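## 6.4 Finger catches on a woven or open-rim container

Applies to the Villberg hand-held gripper with cupped finger. Follow this section if the finger snags while it is inside a basket, or if the trigger stops returning after a snag.

**CAUTION:** Do not pull the gripper straight back while the finger is caught. The load goes into the finger root and can crack the housing.

1. Stop moving and let go of the trigger.
2. Put your free hand flat on the container so it stays on the table.
3. Push the finger forward slightly, then lift it clear of the rim.
4. Set the gripper down and end the recording. Mark the run as faulted. 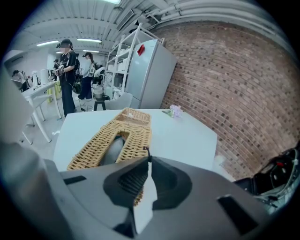
*Fig. 6-3. Finger in a shallow woven basket.*

Before you use the gripper again, check the finger:

5. Look along the ribbed inner section for splinters or strands. Remove them with tweezers. Do not use a blade.
6. Open and close the finger 4 times with no load. It must return fully each time.
7. If it sticks, switch off the gripper and replace the finger (section 8.2).

**Note:** Fault code 80 stays in the log after a snag, even when the finger is undamaged. Clear it from the Service menu. If it comes back on the next run, stop using that gripper.

**CAUTION:** Keep other operators clear when you free a caught finger. Anyone wearing a headset should stand still until you call the restart.

Inspect the finger root every 2,000 cycles. Replace the finger at 3,080 cycles, or sooner if you see a crack.

Send cracked parts to Chaltu Gashaw at the Zurbridge service desk with the run number and the log file.

*Section revised Mar 12, 2022*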